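Fomis Tabletop Set: README

Maintainer: Rizwan Wanigasekara
Release name: Armont

1. Scope
The set covers small household objects laid out on one tabletop: coasters, a metronome and a few small items that change from layout to layout. It holds 2157 stills sorted into 192 layouts. A layout is one arrangement of the objects and has its own folder.

2. Surface and walls
The top has a white marble pattern. Walls on three sides are papered in a large floral print on a pale ground, with aluminium at the corners. Top and paper are the same in every layout.
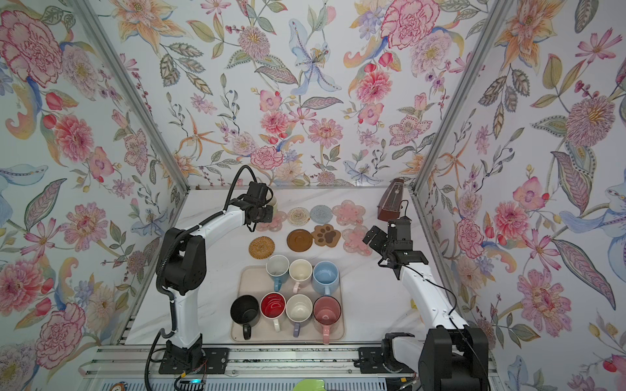
Coasters are listed in objects.csv by shape and main colour. The shape column takes one value per row; flower shapes are entered as "flower" whatever the number of petals. The metronome is entered once, under "timekeeping". Its tempo is not recorded. Coasters that overlap keep separate rows, and the lower one gets "under" in the notes column.

3. Known faults
The wallpaper print has pinks and reds close to those of some coasters. Colour matching alone gives false hits along the back wall. In 20 layouts the shape column was filled in from memory and should be checked before use. Folder 60 is empty and has been left in so that the numbering holds.

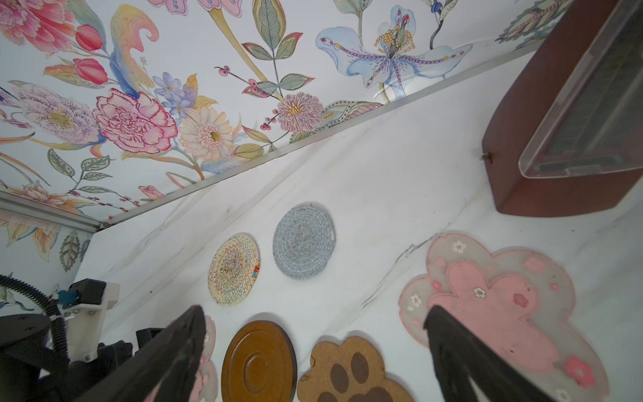
Skendia, February

Changes in this release: the wall and tabletop masks are now separate files. The boundary follows the lower edge of the metal trim. Petals and leaves in the print are not labelled singly. Names in the old Angelovski list still load, but new entries should use objects.csv.

Corrections go to the maintainer, with the folder number in the subject line.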